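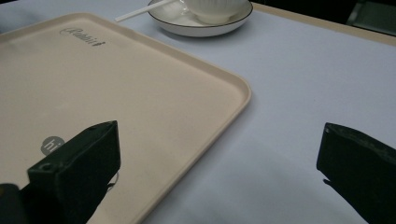

Tharindu Sultana

Product Form and Surface, Unit 2: Flat Ware

Scope

This unit covers trays, platters and boards: objects whose working surface is a single plane. Bowls and deep dishes are left for Unit 3. Read the Sudeck chapter on edges before the Thursday session.

Terms

Field: the flat interior. Lip: the raised border. Shoulder: the transition between field and lip. Span: the longest unsupported distance across the underside.

These words are used inconsistently in trade catalogs. Drenon uses "rim" for the whole border, and Treron uses it for the top edge only. In written work, use the terms above.

Lip height

A lip has two jobs. It stops objects from sliding off, and it stiffens the field. A low lip with a sloped inner face is easy to wipe and lets a plate be lifted from the side. A tall vertical lip holds better but collects crumbs at the shoulder. Rounded corners spread stress and leave no tight angle to clean.

Stiffness

Treat the field as a plate loaded at the center. For a given material and load, deflection falls with the cube of thickness. Doubling the thickness therefore cuts deflection to one eighth and doubles the weight of the field. Adding height to the lip usually costs less material for the same gain. Work the Bilgin problem with a span of 300 mm, first without a lip and then with one.

Decoration

Lettering on the field should be placed away from the area of heaviest wear, normally toward a corner or along one side. Thin strokes lose legibility first. A matte ground hides fine scratches better than a gloss one, though it may show grease.

Historical note

The workshop ledger in the reader, dated 1766, lists trays by weight and gives no dimensions. Compare its entries with the Treron sheet and note what a buyer could not have learned from either.

For submission

One sectioned drawing, full size, with lip and shoulder dimensioned. One page of calculations. State the assumed production run; use 1000 pieces if you have no better figure. Late drawings go to Till Thiele.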